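Search the help pages Go
Filed under: Mac utilities > Drondico > Renewals and licences
December 27, 2022, by Kalliopi Kolev

Ticket: Drondico says the licence has expired, but the renewal went through

Hello all, and I hope you had a decent break. I've written this one up at some length, as we've had a little run of similar messages from other Drondico users and I'd like whoever picks up the next one to have the whole story in front of them.

The customer is Ivetti, a small letting agency in Ballgate, and their contact is Rok Dimitrov, who looks after the computers alongside his proper job. They have 20 Macs on one shared licence. Rok wrote in to say that every one of them had started showing the "Your licence has expired" box at login, with the big orange Renew button, even though the renewal had been paid and he had the receipt. He'd very sensibly told everyone not to press the button, but two people already had, so there was a worry about being charged again as well.

What I asked Rok to send: the receipt, the licence key as it appears in Drondico under Account, and the log from one of the affected machines. He sent all of it within the hour, bless him.

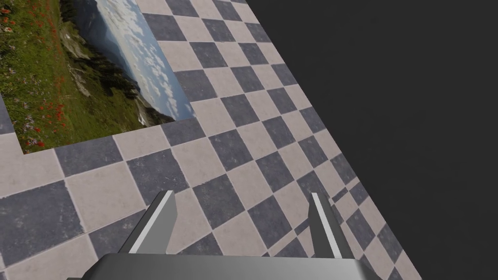 The receipt was fine and the key on it was a perfectly good one. The key in the Account window was last year's. So Drondico was quite right to say that the licence it knew about had expired, and the real question was why the new key hadn't reached it.

Tried first: signing out of Drondico and back in again. The new key appeared, everything went green, and we both got rather pleased with ourselves. After a restart the old key was back and so was the orange button.

Tried second: removing Drondico by dragging it to the Bin and installing a fresh copy. Same result, and a bit of a waste of Rok's afternoon, for which I apologised. Dragging it to the Bin leaves the licence file behind in the Library folder, and I ought to have remembered that.

Tried third: deleting the licence file by hand with Drondico closed, then signing in. The new key stayed put through one restart, and then the old one came back overnight. At this point I asked for a fuller log, with the detail setting turned right up. It came to 1,640 lines, which I read with a pot of tea – most of it is Drondico checking that it is still running. Near the bottom, though, the licence file was being replaced by something that wasn't Drondico at all. 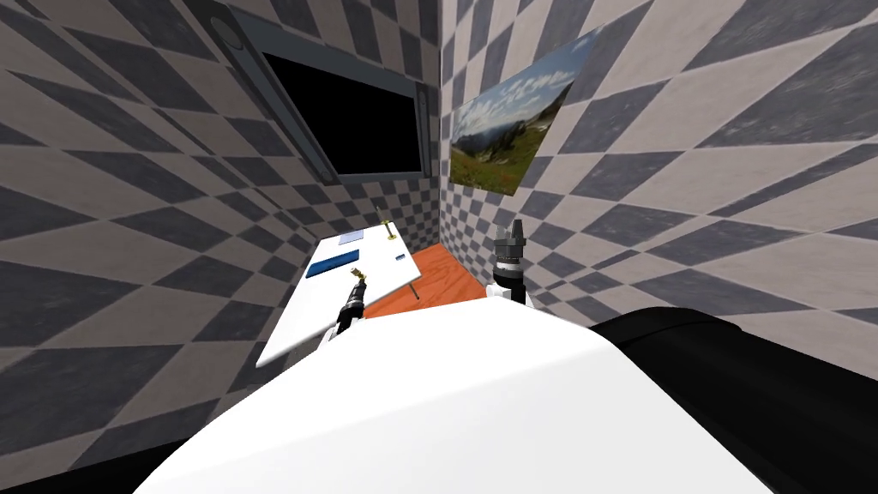 Last changed: January, by K. Kolev (cause and fix added)

The something was Garba, the settings tool Ivetti use to keep all their Macs set up alike. Whoever set it up had included the Drondico licence file in the list of things to copy out to each machine, so Garba was faithfully putting last year's file back each time it ran. It had never caused trouble before as the key hadn't changed before.

Steps that worked, in order:

1. In Garba, open the shared profile and find the Drondico entry. Rok's profile has over 200 entries in it, so use the filter.
2. Untick the licence file. Leave the preferences file ticked, or people will lose their scan schedules.
3. Save, and let Garba run once on every machine.
4. Quit Drondico, delete the old licence file, open it again and sign in.
5. Restart, look at Account, and check that the key ends the same way as the one on the receipt.

Please don't be tempted to put the new licence file into Garba in place of the old one. It would work nicely until the next renewal and then we'd all be back here.

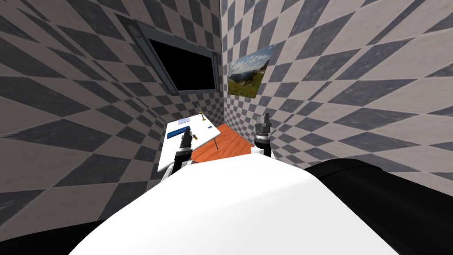
As for the two people who pressed Renew, one had closed the window at the card page and wasn't charged. The other had gone all the way through on the office card. I've passed that to billing as a duplicate and they've confirmed the refund on their side. Rok will let us know when he sees it on the statement.

Rok's reply, copied in with his permission:

"All the machines are on the new key and they have stayed there through a whole week of restarts. Thank you for being patient with me over the log, I had never turned that setting up before and couldn't find how to turn it down again. The refund isn't showing yet but I'll keep an eye out."

(For anyone else wondering, the setting is under Help, then Diagnostics, and it goes back to Normal from the same menu. Do turn it back down when you've finished – the log grows quickly.)

Still to do: I've asked the Drondico developers whether the expired box could show the key it is complaining about. I'm leaving the ticket open until Rok has his refund.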